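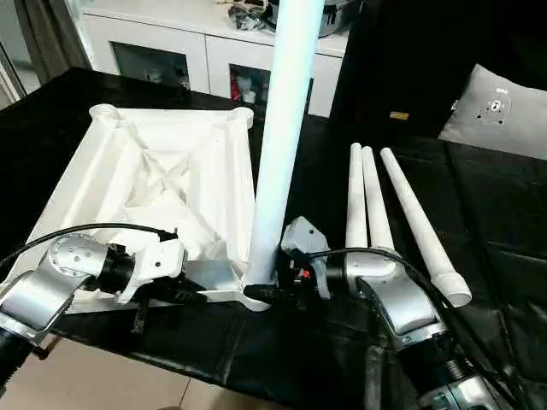 Plallen Watch Listings

Product text and specifications for 3,000 wristwatches, collected from the Hudside catalog and put into one table. Maintained by Gunnlaugur Ragnarsson and Fidel Ibarra.

Contents

listings.csv has one row per watch. brands.csv maps the spellings found in the catalog to a single brand name. There are 57 brands after merging.

Fields

ref: reference number as printed, with spaces removed
brand: merged brand name
case_mm: case diameter without the crown
case_material: steel, titanium, gold, plated, ceramic, resin, other
movement: quartz, automatic, hand-wound, solar
crystal: mineral, sapphire, acrylic, unknown
water_m: water resistance in meters
lug_mm: strap width at the lugs
text: the listing text, unedited

Notes on the values

Diameters given in inches were converted and rounded to the nearest half millimeter. Water resistance given in bar or ATM was multiplied by ten. Rectangular watches have the width in case_mm and nothing for the height. The Espinoza listings call every coated crystal "sapphire", so we set those to unknown unless the reference sheet said otherwise.

Plated cases are kept apart from solid gold. Where the text says only "gold tone", the value is plated.

Splits

2,000 rows are for training and the rest are for testing. Color variants of the same reference stay on the same side. The split column in listings.csv says which.

Known problems

3 Skisen references appear twice with different lug widths. Both rows are kept. Prices were dropped in the February update and will not come back. Some listing text still mentions them.

Women's and men's labels come from the catalog and are not consistent, so there is no field for them.

Corrections

Send the reference number, the field and the right value to Fidel. A scan of the manual page helps. Questions about the merge table go to Gunnlaugur.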